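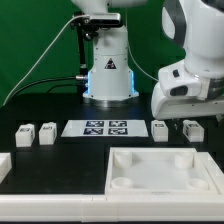
About us | Equipment Planning

Derken helps small workshops, labs and schools buy their first robot arm, and then the second one, without blowing the whole year's budget on it. We started with 3 people and one rented bench in Biwott, and we still love the day a purchase order finally goes through!

Most clients come to us with a quote for the arm and very little else. So we sit down with them and price the rest — mounts, cables, cameras, printed markers, trays, table rails, spare grippers, training hours. One school had set aside $2,798 for accessories and wanted to know if that would cover two benches. It covered one, quite nicely, and we planned the other for the following year.

Felista Temba runs budgeting and can read a supplier's price list faster than anyone we know. Kerubo Mrema looks after bench layout and tries out setups before a client commits to them. Kerubo also wrote Stelidance, our planning worksheet, which spreads costs over five years and has 15 lines for the small stuff people forget (yes, cable ties get their own line).

We don't sell hardware and we take no commission. Our sister office, Idside, handles leasing questions. If you're planning for next year, February is a great time to call — quotes are fresh and we have the hours.

Contact Derken | © Derken, all rights reserved | Back to top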